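4.2 Folding heavy knitwear on the bed

Of all the garments in the Trulidthorpe homes, chunky jumpers gave us the most to think about, and they were a delight to study! Of the 1283 folds in our records, 92 were of cable knits, nearly all done on a bed. A thick knit has a will of its own: the sleeves spring back, the hem creeps, and every layer adds height.

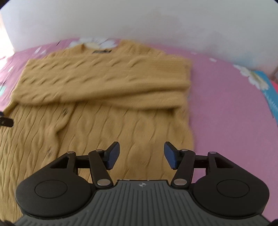

Figure 3. Cable-knit jumper laid front up on a bed, one sleeve folded across the chest.

The sleeve is where folders differ most. Laid straight across, it makes a thick band over the chest, and the body then has to be folded around that extra bulk. Nasrin Nazari, who coded the Satmont records, called this the "belt" stage, and the name stuck with all of us.

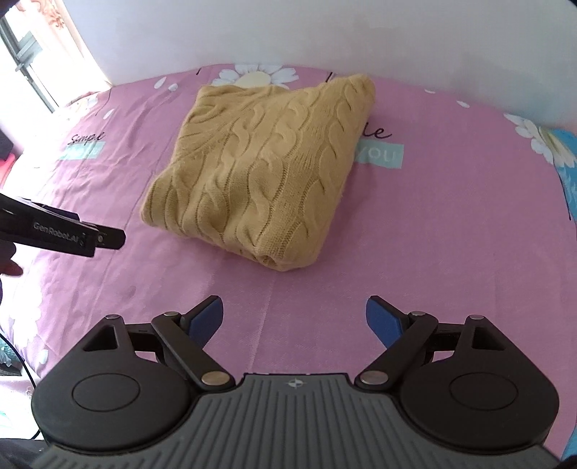

We judged a finished fold by its outline and by how its edges sat, leaving speed for Section 5. Cotton shirts usually end in crisp corners, but cable knits seldom do, and we think it would be unfair to mark them down for it. The mustard jumper makes a roughly rectangular bundle with a slightly raised, rolled upper edge and a soft, rounded lower right corner, and we scored bundles of this shape as complete. Emília Procházka scored the same set separately one Sunday, and her notes on rolled edges led us to widen the category for all the knitwear.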